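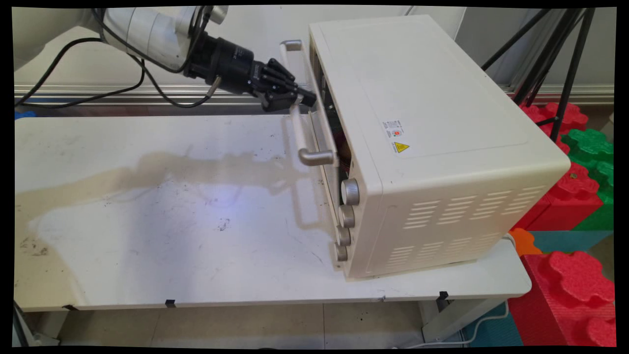 Toaster oven on the white table, handle side.

June 2023
Hazel Yazzie

Moisture meters again. The Hutchins load is stacked and stickered in the back, 1,410 board feet of white oak, and the paperwork says kiln dried and ready to use. Maybe. The paperwork on the January load said the same, and we all remember the tabletop that cupped after it went out the door.

I put the Prodo pin meter and the Virari pinless on the same boards this morning and they don't agree. The Virari reads drier almost everywhere. The Prodo jumps around depending on how hard I push the pins and whether I go with or across the grain. The Cedov rep's answer to this was that we should buy a Cedov. I asked what he'd checked the Cedov against and he said it was calibrated at the factory. So was the Prodo, according to the box.

The only number I'm inclined to believe is the oven-dry one. Cut a sample away from the board end, knock off the fuzz, weigh it right away, dry it until the weight stops dropping, weigh it again. Lost weight over dry weight. No species setting, no correction chart from a brochure.

Of course that assumes the oven is any good. The knob on a toaster oven is a suggestion. I left it at 200 to begin with and went by a separate thermometer from then on, creeping up until the thermometer showed just above boiling. It swings as the elements kick on and off. For this I can live with swings as long as it doesn't scorch anything, because scorched wood loses weight that was never water, and then the board looks wetter than it was. Any sample that comes out brown at the corners gets thrown out, and I don't want to hear that it's probably fine.

Cut 6 samples, all from different boards, a couple from the middle of the stack where I'd expect trouble. Pencil numbers on the face, same numbers chalked on the boards. Please don't sweep those off.

First weights are on the clipboard. I'm not writing a moisture figure here until two weighings in a row match. Last time somebody took the first flat-looking pair, rounded it, and it got quoted at us for weeks as if it were gospel.

Things I don't trust yet:
- The scale. It drifts when the dust collector is running. Zeroed it with the collector off, will do the same every time.
- The species setting on the Prodo. The manual lists "oak" and leaves it there. Red and white are not the same wood.
- The Virari on anything rough sawn. It wants flat contact and these boards aren't flat. Could be the whole reason it reads dry.
- My own wish for the load to be fine so we can start cutting.

Also the idea that one good reading clears a whole stack. A board can be dry on the shell and wet in the core, and a pinless meter averages that into something that sounds comfortable. I'm going to split three of the offcuts and put the pins in the fresh face to see if the middle reads higher.

If the oven numbers land close to the Prodo, I'll pencil a correction on the inside of its case and we go on using it for white oak only. If they land close to the Virari I'll be surprised, and I'll run the lot again before I say so out loud.

Nothing from this stack goes to the planer until then. Samples stay in, next weighing after lunch.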